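Held-out toys: how to report grasp success when the bin empties?

Posted by Winerine

I'm trying to repeat a bin picking result from a workshop paper and my numbers come out lower than theirs. Same sort of setup, an arm over a metal bin with small toys in it. They trained on 200 toys and tested on 10 they had kept back. They give one figure, 76 per cent grasp success, and don't say whether a run stops after a set number of attempts or when the bin is empty. Does it matter much? Mine stops at 100 attempts or an empty bin, whichever comes first. 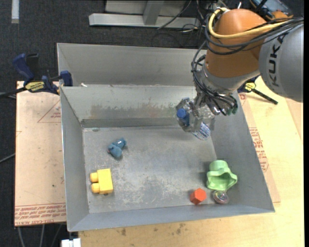

The other thing I'm unsure of is objects resting against the side walls. I count a failed grasp there like any other. If the fingers touch the wall and the arm halts, I count that as a failure too. I can't tell if they did.

Walau

It matters a lot. The last few objects are usually the ones the policy has already failed on, so running to empty piles up repeat failures on the same toy. A fixed number of attempts with grasped toys dropped back in gives a higher figure from the same policy. Report both if you can. I'd also plot success against how many objects are left.

For wall contacts, keep them as failures but log them under their own heading. We did that on the Zamani bin tests and more than 10 per cent of our failures turned out to be protective stops, with nothing wrong in the grasp choice.

Brultach

Email the authors, they might just tell you. Also check your suction or finger pressure, ours was low for weeks.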